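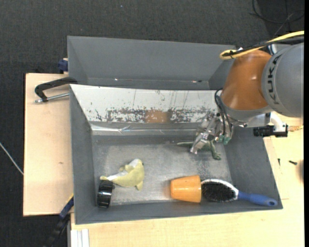

Cable routing on a student picking arm is usually done last and in a hurry, and most of the stoppages we logged in the Pitomton robotics club last season came from it. Leave slack at the wrist, then check that slack with the arm reaching down into the bin, the worst pose for it. The yellow cable is tied to the thicker black bundle close to where it loops back, and the thin black hoses get their own arch out from the left of the wrist before they drop beside the gripper. Tie cable to cable near a loop and let the loop itself move. Hoses go in a separate run.

The rest of these are bench tips collected from the picking class and the Basow open competition. They assume a bin, a gripper, a box of mixed household items and a workshop that other people also use.

Clamping the bin

Clamp to the bench, never to a loose board on the bench. Two clamps on adjacent walls hold better than two on the same wall. Snug is enough; a screw clamp run down hard will bow a thin bin wall, and a bowed wall shifts every taught point near it. Recheck after the first ten minutes of running – the pads settle.

Mark the bin corners on the bench with a scribed line. Tape creeps. If the bin gets knocked, you can put it back and test one point before reteaching anything.

Choosing practice items

Mix stiff and soft. A plush toy, a plastic cup on its side and a hairbrush cover most of the trouble a beginner's program will meet. The cup rolls. The brush presents differently bristles up and bristles down, so run both. Plush compresses, and a grip width taught on a hard object will close on it late.

Throw out anything that sheds, leaks or splinters. Wash plush toys before the season and dry them fully. Keep the set in one lidded tub with a packing list taped inside the lid.

Bin surfaces

Shiny tape along a seam gives the camera false edges. Cover it with matte gray tape or move the light. Worn paint does the same thing to a lesser degree. We repainted one bin in December with Hiltex flat primer, two coats, lightly sanded between, and it was still usable at the end of the spring term.

Wipe the floor of the bin with a damp cloth and let it dry before calibrating. Skip polish and anything with silicone in it.

Loose hardware

Screws left on the bench end up in the bin or under it. Stick a magnetic parts dish to the controller stand and use it. Before power-up, run a hand along the bench on all sides of the bin, with the arm locked out.

Gripper fasteners

Check the link screws every 60 cycles during practice. Medium threadlocker only, one drop. Put a paint dot across each head and the plate under it; a broken dot means the screw has turned. Spare fingers go in a Baysal drawer, labeled left and right.

Run sheet

Write down item, pose, result and what you changed. Change one thing per run. Our best competition sheet had 44 rows and almost no comments, and it was enough to find a bad approach height.

Page last revised July 2026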